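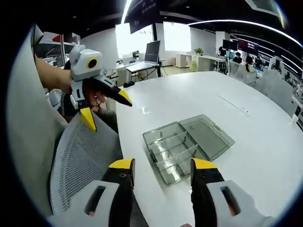 The organizer box with its lid open, on the big white table at Dralach.

Print | E-mail

Open day at Dralach, May 26, 2022

We came to Dralach by the bus from Stuston, and the visit was free for everybody. The subject of the day was small storage: boxes, trays and how to sort little parts at home or in the office.

I liked most the smoky-gray box with the thin clear partitions. One can look through the plastic, so the labels are not so necessary. The lid opens fully flat - this is practical, but it needs more place on the table.

In the next room they had a wall with 142 drawers, all for screws and buttons. My wife wanted to stay there longer. Coffee was 2 dollars and quite good.

The next open day is in June, at the Kunlow building.

Print | E-mail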